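Bornside Student Robotics Workshop
Notebook, two-arm station. Entry for March, afternoon session

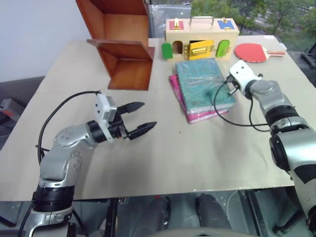
Station 2 at setup. Left gripper open, both arms forward, books and shelf in the working area.

Purpose of the session. The group is preparing the tidying task for the Goodwin round. The task requires the two books to be taken from the table and placed in the lower compartment of the shelf, one at a time, within the allotted 45 seconds per book. The lock box and the table tennis paddle are to remain where they are. Contact with either is recorded as a fault under the round rules.

Equipment. The arms were started from the Pindix control program, using the settings saved at the end of the previous session. The grippers were opened and closed through their full range before any object was approached. No fault was reported by the program. The left wrist was given a new zero position, as the old one had drifted by a small amount.

Procedure. The operator drives both arms by hand from the control station. A second student calls the start and the stop and writes down the result. A third stands by the stop button and does nothing else. Roles change after every 7 attempts. It was agreed that the operator may not ask for a restart once the call has been given.

Results. The group completed 28 attempts. Of these, 16 ended with the book inside the lower compartment and no fault. The remainder were divided between dropped books, time overruns and two contacts with the lock box. Both contacts were made by the right arm on the return movement, after the book had been released. The full table is in the shared folder under Ikolau, which is the name the group has given to this set of trials.

Observations.

The teal-green book is the harder of the two. Its plastic wrapping is glossy and the fingers slide along it when the grip is taken near the corner. A grip on the long side, with the wrist turned before the approach, gave better results. The pink book is best left until the upper one has been moved. Attempts to lift the two together were stopped early in the session and should not be repeated.

The cable on the right arm requires attention. It hangs in a long loop down onto the table, and on several attempts it reached the books before the fingers did. The loop should be shortened with a clip at the wrist - enough slack must remain for a full turn of the joint. The left cable runs down beside the arm and gave no trouble.

The shelf stands with its open side at an angle to the arms. The left arm reaches the lower compartment comfortably. The right arm does so only with the elbow nearly straight, and the movement becomes slow and uneven there. The group discussed turning the shelf further toward the table center. This is permitted by the rules provided that the same position is used for every attempt in a round.

Actions before the next session.

Fit the cable clip to the right wrist and check the full range of motion.
Mark the shelf position on the table with tape.
Write a slower return path for the right arm, passing well in front of the lock box.
Repeat the trials with the left arm placing both books, and enter the times on a separate sheet.

The battery for the stop button was replaced at the close of the session. Spare is in the second drawer.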